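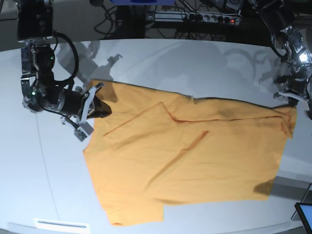
2 min read

Good news from the Cotulville cell – both arms are back on shirts! Séverine Chauvin replaced the finger pads on both grippers on 25th February and re-taught the two top-corner grasps, then ran 30 shirts to check the settings. We also retied the cables on the upper joints, a job I'd been itching to do. Still open: the spare wrist from Fleury, due in April.

Contact: Capucine Hoarau, Emevitz | © Emevitz | Back to top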